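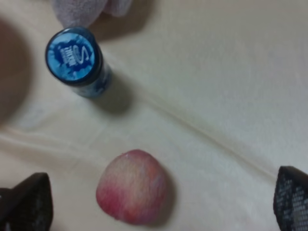 # Chapter 7: Picking Up and Putting In

By the end of Chapter 6 you had an arm that would move to a point on the bench, stop, and come back to rest without knocking into its own base. The gripper was fitted but had nothing to do. In this chapter it gets to work.

You will need the arm as built so far, the wrist camera from Chapter 5, a table you can leave set up for a few evenings, and a plain cloth to cover it. You will also need some ordinary household things to pick up. Choose items that differ in shape and surface: something round, something with straight sides, something soft. Toy fruit is good for the first of these. It has the awkward outline of the real thing and you can drop it as often as you like.

## 7.1 What the wrist camera sees

A camera fixed to the wrist moves with the gripper. The fingers stay in the same part of the picture wherever the arm goes, and everything else shifts around them. This makes one job simple. If the object lies between the fingers in the picture, the gripper is lined up with it from left to right.

Height is harder to judge. An object 100 mm below the fingertips can look much the same as a slightly smaller one that is nearly touching them. Shadows help a little, and so does knowing the size of the object beforehand. Section 7.4 gives a method that uses two pictures taken from different heights and compares them.

The cloth is there to give a plain background and to stop things rolling. Don't iron it. Small creases do no harm to the program in this chapter, and a slightly rumpled cloth holds a round object in place better than a bare bench. Large folds are another matter. A fold that stands up enough to throw a strong shadow may be picked out as the edge of an object, so smooth those flat with your hand before each run.

Light the table from one side with a single lamp. Two lamps give each object two shadows, and the outline finder will sometimes join them together.

## 7.2 Closing the gripper

The gripper motor takes a number for how far to close and another for how hard to push. Beginners tend to set the second one too high. Start at 105 on the scale used by the Stoltari motor board and raise it in small steps until the object no longer slips when lifted.

If you are using a different board, the scale will be different, but the method is the same. Close, lift a short way, wait two seconds, lower, open. Write down the setting and what happened. Karim Radwan, who built the arm used for the photographs in this book, kept his settings in a pencil table taped to the edge of the bench, and we suggest you do the same. A table on paper can be read while both hands are busy.

Plain fingers will slide on smooth plastic. Stick a thin rubber pad to the inside face of each finger, with the pattern side outwards. The pads wear, so cut a spare pair when you cut the first.

## 7.3 From picking up to putting in

Putting an object down on a flat cloth is forgiving. You can be wrong by the width of a finger and nothing bad follows. Putting one object inside another asks for much more. The held object and the opening must line up in position and also in angle, and the part that goes in first is the part furthest from the gripper, where any error in angle is at its largest.
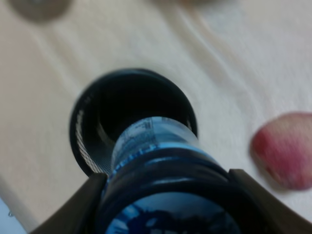 A bottle going neck first into a round container is a useful exercise for this reason. The neck is narrower than the body, so there is some room for error at the start. That room runs out as the wider part reaches the rim. Go in slowly, and have the program check the motor load at every step. A sudden rise means the bottle has met the rim or the wall, and the arm should stop there, back off a little and try again with a small change of angle.

Practise with an empty bottle. A 750 ml bottle full of water weighs more than the small arm in this book should lift, and a spill near the motor board will end the evening's work.

Leave other objects on the table while you practise. It is tempting to clear everything away, but a program that has only ever been run with one bottle and one container often fails when a third thing comes into view. Add the extra objects early and move them between runs.

## Before you start

Check the following before going on to Section 7.4.

- The wrist camera is tight on its bracket and both fingers show in its picture.
- The stop switch can be reached from where you sit.
- The cloth is clipped to the table at the back edge.
- The gripper opens fully and closes fully with nothing between the fingers.
- Your settings table has a row for each object you plan to use.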